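Lettre d'information Clandia
Juillet
Par Nesma Belkadi

Imprimer | Envoyer par e-mail
15 partages | 2 commentaires

Vidage de bac : compte rendu de la démonstration chez Undden

Le laboratoire de préhension d'Undden ouvrait ses portes aux adhérents pour une matinée consacrée au prélèvement d'objets en vrac. Le groupe de Clandia avait déjà vu fonctionner des cellules de ce type sur des pièces métalliques identiques, rangées par couches. Le programme portait cette fois sur des objets ménagers dépareillés, posés dans un même bac et dont la machine ne possède aucun modèle géométrique préalable.

Braulio Quintero, responsable des essais, a commencé par les conditions de mesure. Le bac est bridé sur la table. Un bac libre se déplace de quelques millimètres dès que la pince touche une paroi, et le repère établi à l'étalonnage devient faux pour tous les cycles suivants. L'équipe avait d'abord monté des butées vissées, abandonnées parce qu'elles obligeaient à reprendre le perçage à chaque changement de format. Le serre-joint se pose en quelques secondes et se contrôle à la main avant chaque série.

Le bras est un KUKA. Le travail d'Undden concerne surtout ce qui se trouve au bout et ce qui décide de la trajectoire : pince, acquisition, calcul des points de saisie. Le cycle présenté suit toujours le même ordre. Acquisition au-dessus du bac, segmentation, classement des prises candidates, vérification des collisions avec les parois, approche, fermeture, levée, dépose. La série de référence compte 200 tentatives, avec une redistribution des objets toutes les 20 tentatives. Un objet tombé pendant la levée compte comme un échec, même s'il est repris au cycle suivant.

Itzel Xolalpa a ensuite détaillé le choix des objets. Le jeu d'essai a été composé pour couvrir des difficultés distinctes. Le verre transparent perturbe la mesure de profondeur : le capteur restitue souvent le fond du bac à travers la paroi, et il faut reconstruire le contour à partir du bord. La grappe de raisin n'offre aucune surface plane et son enveloppe apparente ne dit pas grand-chose de l'endroit où l'effort peut être appliqué. La pelle à manche étroit se saisit facilement par le manche, mais son centre de masse est ailleurs et elle pivote à la levée. Pour l'outil à poignées noires, le calcul propose volontiers une prise par poignée, ce qui fausse le classement si les deux candidates ne sont pas rattachées au même objet.

Le bol paraît plus simple. Il pose pourtant une question de stratégie, puisque deux familles de prises sont possibles. La première pince le bord, un doigt à l'intérieur et l'autre à l'extérieur ; elle demande peu d'ouverture mais supporte mal une erreur de hauteur. La seconde encadre le bol par son diamètre et exige un dégagement de chaque côté, rarement disponible près d'une paroi. Le planificateur d'Undden évalue les deux et retient la mieux notée après contrôle des collisions. M. Quintero a fait afficher les notes intermédiaires sur l'écran de supervision, à la demande de plusieurs participants. L'écart entre les candidates était faible dans la plupart des cas, et il a reconnu que la pondération restait réglée à la main.

Plusieurs questions ont porté sur les angles. Un objet poussé contre la paroi, ou pire dans un coin, réduit fortement le nombre d'approches admissibles. Les parois inclinées aident un peu, car elles laissent entrer le corps de la pince de biais. Quand aucune prise ne passe le contrôle, le bras exécute une poussée destinée à ramener l'objet vers le centre. Cette poussée est comptée à part dans les relevés et n'entre pas dans le taux de réussite, choix discuté par Ernő Csizmadia, venu pour Bendbridge. Son argument : un exploitant paie le temps de cycle complet, poussées comprises. Undden fournit les deux valeurs sur demande, et nous recommandons aux adhérents de les réclamer ensemble.

Le câblage a occupé une bonne partie de la discussion technique. Le faisceau extérieur facilite les changements de pince, au prix d'une surveillance des boucles lors des rotations du poignet. Les limites logicielles de l'axe 6 ont été resserrées pour cette raison, et certaines prises théoriquement valables sont donc écartées d'office. Une version à passage interne est à l'étude avec l'atelier Stojanović, sans calendrier communiqué.

Sur l'usure, les réponses ont été plus courtes. Le fond du bac se marque avec les contacts répétés et les zones claires modifient localement la réflexion de la lumière. L'équipe refait l'image de fond de référence à chaque début de série et ne remplace le bac qu'en cas de déformation. M. Csizmadia a demandé si un revêtement mat avait été essayé. Il l'a été, et il se décollait sous les doigts de la pince.

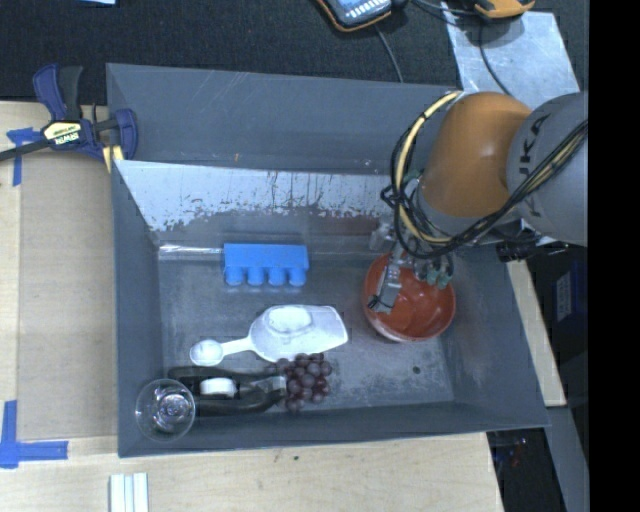

Reste la question du transfert vers un poste de production. Undden annonce 15 minutes pour réétalonner la cellule après un changement de bac, opération que nous n'avons pas vue et que nous avons demandé à voir lors d'une prochaine séance. Les relevés de la série de référence seront transmis aux participants par Mme Xolalpa, avec le détail des échecs par objet. Les adhérents absents peuvent en demander copie au secrétariat de Clandia, en précisant s'ils souhaitent aussi le journal des poussées.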